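Sock software learns to say it doesn't know

Pillenley release adds a "not sure" answer, and pairing errors drop

A small software outfit in Gostthorpe has spent most of the winter teaching a computer to be less confident about socks, and reports that the work is going well.

Skodent, which has 11 people on the payroll and a kettle that gets more maintenance than the server, put out a new version of its Pillenley planning software in September. Pillenley takes camera footage of hands and grippers handling laundry, works out what is being moved where, and turns that into a plan a machine can follow. The new version can also decline to produce a plan, a feature customers have been asking for since the old one cheerfully told a test arm to fold the edge of a table.

The trouble has always been socks. A shirt has a collar and two sleeves and will usually give itself away. A sock is a tube with one end closed, and when two of them match and one is lying over the other, the earlier versions of Pillenley were inclined to see a single long sock with an unusual history.

"It would draw a lovely clean outline around the pair and give it a score of nearly one," said Noboru Fukuda, who leads the perception work at Skodent. "Then it would plan a grasp for the middle of this thing, which was the cuff of one sock and nothing much of the other. We had very tidy plans for garments that did not exist."

The fix was to stop asking the software for an answer on every picture. Pillenley now looks at a run of them, keeps two or three guesses alive at once, and drops a guess only when the motion rules it out. If one patch of pink moves and the patch beside it stays put, that's decent evidence for two socks. Blur used to be thrown out as bad data. It is now treated as a hint that something is on the go.

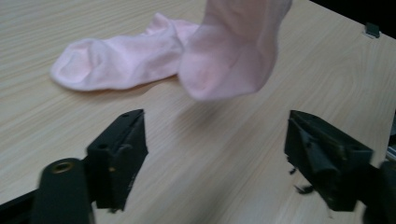 Fukuda's group went back through 1398 short clips to test the change, every one of them labelled by hand. The labelling took longer than writing the code, and he would like that noted by whoever approves the budget. The old version muddled the sock count in 169 of the clips. The new one muddled it in 4, and in all of those, he said, two of his own labellers had disagreed as well, one of them quite loudly.

There is a cost. The software is slower to commit, and on a busy clip it can sit there holding its guesses for what feels to an onlooker like a long lunch. Skodent has added a setting for how patient it should be. The default is labelled "reasonable". The next one up is labelled "Noboru", and the company says it will be renamed before the next release, as it has said before.

The other half of the update deals with the plain table. That sounds like the easy part, and for years it was treated that way. A planner with nothing to pick up should do nothing. Pillenley, though, had been trained on a great many clips with laundry in them and had come to expect some. Shown bare wood with a strong grain, it would now and then find a faint sock in the pattern and start planning around it.

The gripper's own parts caused a similar headache. Dark fingers show up along the bottom of nearly every view, and the old code dealt with them by masking out a fixed shape. That was fine for as long as the fingers kept to the shape. Torn padding, stray strands and black crumbs on the wood all fell outside the mask, so the software took them for very small, very dark clothing. One early log shows it proposing to pair two specks. It rated the match highly.

The new version works out the mask afresh for each clip and has a separate bin for litter. Anything that lands in the bin is reported to the operator and left out of the plan. Fukuda said the list of reported litter has become the most closely read part of the output, partly because it's useful and partly because people enjoy being told off by a log file.

Ruangrit, a linen service that has been trying Pillenley since its second version, said the change had saved its staff a fair bit of sighing. The firm runs the software beside its sorting line, where it checks plans before anything moves. Under the old version, staff had learned to wave a hand over the table to clear its head. They still do it, a spokesperson said, but now it's mostly out of habit.

Skodent has also opened up its replay viewer, which steps through a clip and shows each guess in its own colour as it comes and goes. The company had thought of this as a tool for its own engineers. Customers who saw it over someone's shoulder asked for it at once, and it's included in the release at no extra charge. The colours can be changed, apart from the one for "not sure", which is grey and will be staying grey.

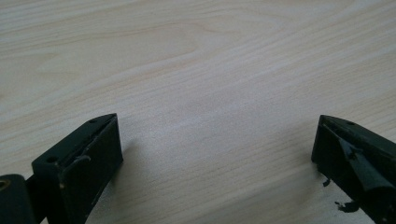

What's next

Work has started on inside-out socks, which Fukuda described as "the same problem, wearing a disguise". Gloves are planned after that. Fitted sheets are on the list too, with no date beside them, and the engineer who put them there has since asked to be moved to documentation.

Existing customers can get the update through the usual download page. Anyone still on the first version will need to relabel their saved clips before switching over, and Skodent suggests setting aside an afternoon and a decent supply of biscuits.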